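Skistell Robotics Club – Questions We Get a Lot

Who can join?
Anyone in grades 9 through 12, and you don't need to know a thing about robots when you walk in. Half of our best people showed up because a friend dragged them along, and they stayed for the snacks and then for the arm.

When do you meet?
We start at 4:30 and finish when Mr. Penner starts jingling his keys. The new season kicks off in August, and you're welcome to join late – just expect to do a little catching up with Yvette Carrier, who runs the beginner table and is very patient about it.

What does it cost?
Dues are $43 for the season, and that covers your shirt and your entry to the Lachance Kitchen Challenge. If that's a stretch for your family, please talk to Vernon Penner quietly and we'll sort it out. We really mean that!

What is the Kitchen Challenge?
It's our big event of the year. Each team gets 11 minutes at a kitchen counter with everyday things on it, and the arm has to pick up what the judges call out and put it where they ask. You score for each item moved, and you lose 5 points for anything knocked over, so slow and careful often beats fast.

How big are the teams?
Five students, plus a mentor who is allowed to talk but not touch the keyboard. (Bernardo Teixeira finds this very hard.)

Do we need our own laptop?
It helps, but we have 2 that you can borrow during meetings. They stay in the room, please.

What do teams practice on first?
Fruit, mostly. A small apple is a kind thing to start with, and jars come later, once your team has the hang of lining up the fingers.

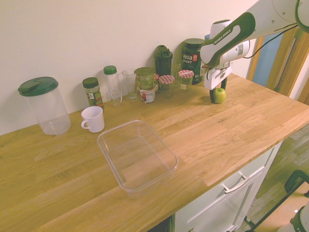 Can parents come and watch?
We'd love to have you – come by during any meeting, sign in at the front desk, and ask for Vernon.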